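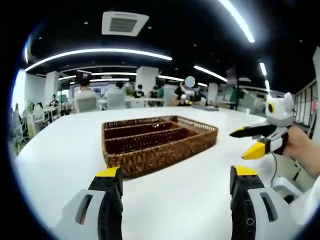 The Kinari basket on a big white table, with no cutlery in it.

I bought this cutlery basket in January, from the online shop Skisedetti. I paid 455 for it, delivery included, and I have used it almost every day. Now I think I know it enough to write a review.

It is a brown woven basket with long compartments inside. The color is mixed, light and dark, and I like this very much because small stains are difficult to notice. The rim is a thick braid, so it is comfortable to carry with one hand. 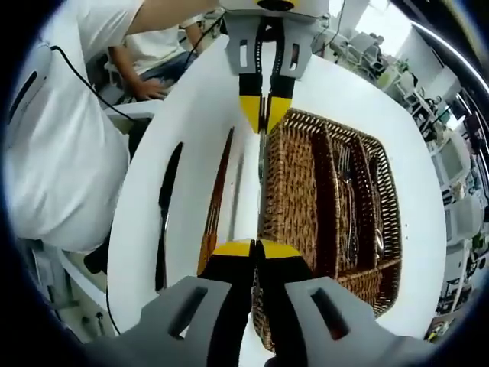
Forks and spoons fit well. Long cooking tools are another story. My wooden spoon is too long and falls over the side when the basket is moved, so I keep it in a jar by the stove.

The cleaning is my main complaint. Crumbs go between the strands and stay there. I turn the basket over the sink and knock on the bottom, then I use a dry brush. The seller writes that you should not soak it, and I never tried.
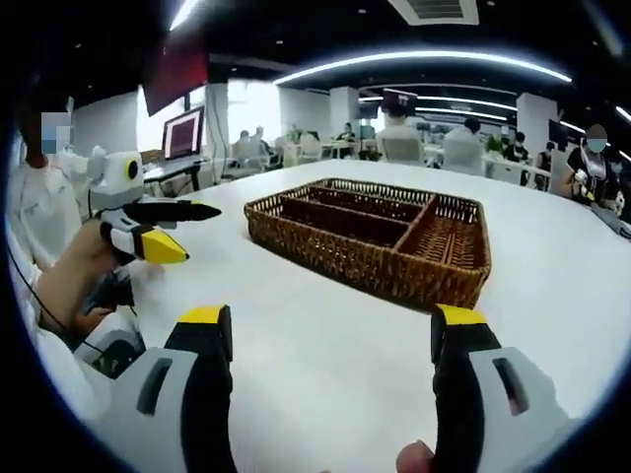
Empty, with the woven dividers showing.

Before this one I had a plastic tray from Ikia. It was easier to wash, but it was ugly on the table and it made a lot of noise. With the Kinari you put a spoon in and you hear almost nothing.
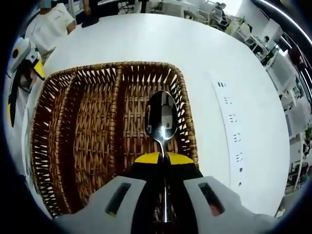

The dividers are woven too, and they do not come out. If you want to change the size of the compartments, please look for another model. I also found 2 loose ends inside mine and cut them with nail scissors. After that, no more problems.

I would buy it again, but maybe wait for a discount. Four stars from me.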